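Etska open day at Listside, anyone else go?
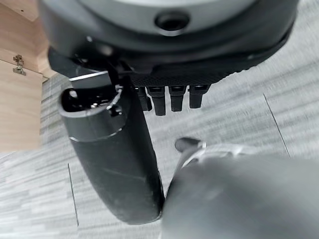

View down past the black finger to the carpet tiles, wooden cabinet on the left

geldale_nm
So I finally made it to the Etska open day in June and I had a blast! They let us stand right by the robot, and there was a screen showing what the wrist camera sees. I could have watched that all afternoon (my feet disagreed). Despina Mladenović did the talking and took every question, even mine.

torque3711
I was there for the morning one. Fun, but way too much talking before anything moved. Is that row of black pegs under the plate part of the robot or something they bolted on?

geldale_nm
No clue, I didn't ask! I was too busy looking at the finger. It's got a nice slow bend to it, and it's all scuffed up, so I guess it gets used.

vlasta_b
Gotta disagree about the talking. My dad came along and he'd never have followed it without the intro. The wrist view was the weak part for me, everything smears as soon as it moves.

torque3711
The smear is how you know it's live lol. I'd take that over slides.

vlasta_b
Fine, but give me one wide view next to it. I kept losing track of which way was up.

edin_o
Did they say if there's another one? I missed it, was stuck in Geldale with a flat.

geldale_nm
Despina said fall, no date yet. Bring a snack, the line at the door was long.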